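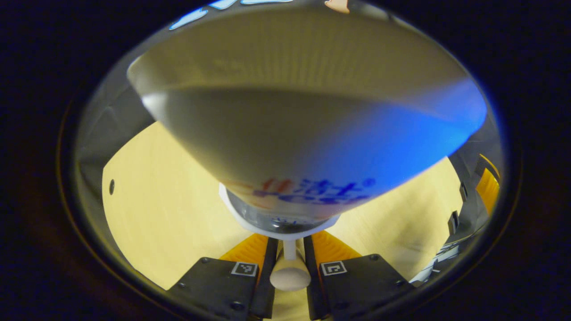

Ponditz, 27 Feb 2026 — We're buying hand-held grippers this year, and I get to be the one who tells you about it! Usually our press releases come out sounding like a tax form, so I asked if I could write this one myself, and they let me.

The short version: Jorum is setting aside part of its 2026 equipment budget for hand-held gripper tools and the spare parts that go with them, and we've picked Polák as our supplier. The first order is for 2 complete sets. If they hold up the way I hope they will, we'll decide in October whether to order more.

Why start with something you hold in your hand when everybody wants to talk about robot arms? Money, mostly. An arm ties us to a floor plan, a power drop and a safety fence before we've learned a thing about how our products behave between two fingers. With a hand-held tool a person does the moving, the camera records the grasp, and we find out which items are a pain before we've bolted anything down. (I have a list of suspects already. Bottles that taper toward the neck are on it, and so is anything you have to handle upside down.)

The planning part took longer than I'd like to admit. We went through 332 item types from our packing line and sorted them by shape and by how much of a surface there is to grab. Flat boxes are easy. Cone-shaped bottles with a narrow neck and a collar are where I kept changing my mind, and they're a big part of why we went for soft ribbed pads on the fingers over bare plates. Pads wear out, of course, so they get their own line in the budget. I fought for that line! Last time we bought equipment we forgot consumables completely and spent the spring borrowing from other departments.

Our target is 2000 recorded grasps before anyone is allowed to say the words "robot arm" in a budget meeting. We have 971 so far from the loaner tool, done in the evenings and between shifts. The recordings go into Vika, our in-house planning project, where we sort them by item and mark the ones we'd like to repeat.

If you run a small packing or refill business and you're going through the same thing, I'd love to compare notes — especially on spare parts, because I'm still not sure we've ordered enough pads. We're also happy to share our item sorting sheet with anyone who asks. It's a plain spreadsheet and the column names are a bit silly, but it works for us.

For questions, the sorting sheet or a visit to the packing line, please write to the Jorum equipment office in Ponditz.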